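Cell Notes: Upkeep of the Two-Arm Wiping Bench at Womumel

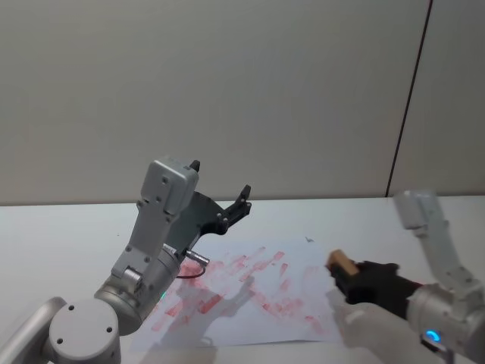 How often should the gripper fingers on the block-holding arm be changed?

Every 200 hours of powered time, or at the first sign of a glazed patch on the inner face. The hour counter is on the second page of the Collside controller menu, under Service. Write the reading on the card inside the cabinet door when the new fingers go in, and reset the counter only after the grip check has passed.

The rest of this item covers the upkeep routine as it stands after the September revision. It replaces the sheet dated last spring, which still listed the old cable clips and the old torque values. Please recycle any copies left in the bench drawer.

Daily start

Home the left arm first. The right arm's home path crosses the center of the table, and the controller will not check one arm against the other until both have reported home. Wait for both status lights to settle before loading a program. If either light keeps changing color after 45 seconds, power down at the cabinet switch and start over. Two failed starts in a row go in the fault log.

Wipe the tabletop with a dry cloth and lay a new sheet of marked paper. The sheet does not need to be square to the table edge. The program finds the corners on its own and will accept a fair amount of skew, but it will not accept a curled corner. Flatten it or use another sheet.

Pigment

The red test pigment travels. It collects on the block, then on the fingertips, and after a few days it shows up in the finger joints. Clean the block between runs with the scraper and turn it to a fresh face. When all the long faces are stained through, discard it. Blocks are cut in the wood shop from the Besnard drawing, revision C. Do not sand used blocks back to size, as the grip width is a fixed number in the program and an undersized block will slip at the end of the stroke.

Solvent is allowed on the metal plates of the left gripper. It is not allowed on the fingers of the right gripper, which swell. Use water and a drop of dish soap, and let them dry with the gripper open.

Cables

The left wrist cable is the part that fails most often on this cell. Of the stoppages logged since the bench was moved, more than half trace back to the connector at the wrist. The usual symptom is a gripper that opens on command and then reports no position.

Check the loop by hand with the arm at home. It should hang freely and return to its shape when moved. Run the wrist slowly through its full range and watch for the point where the loop tightens. If it tightens before the end of travel, loosen the clamp, feed through a little slack, and tighten again. Too much slack is also a fault: the loop can drag on the sheet at the low end of the stroke and smear the marks, which spoils the before-and-after score for that run.

Seat the connector by pushing straight in until it clicks. Do not twist it. Spares are in the Fleloveo box, part number 1874, and there are enough for the quarter.

Bolts

Check the gripper plate bolts weekly with the small torque driver, working from the wrist outward. A bolt that turns at all is removed, cleaned, given a new drop of thread locker and refitted. Mark the head with paint pen. A broken paint line at the next check means the bolt is replaced.

Grip check and pressure trim

Fit a new block, close the right gripper at the normal setting, and pull with the spring scale along the line of the fingers. Record the reading at first slip. Low readings on new fingers nearly always mean dust from the packaging, so wash them and try again before opening another set.

After a finger change the wiping height has to be trimmed. Run program 104 with a blank sheet. It lowers the block in small steps and stops when the wrist load reaches the set value. Accept the offer to save. Then do a single pass on a marked sheet and look at the result. Faint marks left across the whole stroke mean the height is still high. Marks cleared on one side only mean the block is tilted in the fingers. Open, reseat and repeat the pass. Do not correct a tilted block by changing the height.

Open items

The low-speed buzz in the right shoulder is still present. Gunnlaugur Kárason has taken recordings at three speeds and sent them to Collside. Until there is a reply, keep the shoulder speed limit where it is.

The cabinet fan filter is on order. Vacuum the old one for now.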